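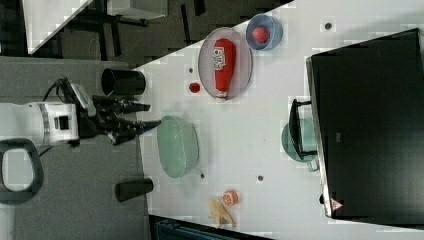
Print this page | E-mail this article

4.2 What people do with a shared kitchen rule

The Fladley building had posted one rule about its kitchen for as long as anyone we interviewed could recall: wash what you use. Tenants agreed with it warmly. Of the 633 diary entries we collected in June, only 2 objected to it in principle, and one of those was mostly a complaint about the sponge.

Agreement, sadly, does not clean a saucepan. Diary keepers had generous ideas about what counted as "use." A mug that had held only water was widely held to be unused. A pan left to soak enjoyed a kind of legal protection – in the Westov building it could soak for days, and several tenants described moving it respectfully to one side. Vídalín calls this "parking," and we keep her word for it (Lærke Vídalín, working notes).

We use cookies to improve your reading experience. Accept | Manage settings

Uçar's earlier account treats parking as plain shirking. Our diaries suggest something more sociable. Tenants who parked a pan often washed someone else's plate in the same visit, and wrote it down at length. The median visit to the sink lasted around 30 seconds, a good part of it apparently spent deciding whose fork that was.

Figure 2 gives the number of parked items per evening in each building. The Jumby building is left out, as its tenants ate almost entirely from takeout boxes and had, by their own report, no quarrel with anyone.

Figure 2. Parked items per evening, Fladley and Westov buildings.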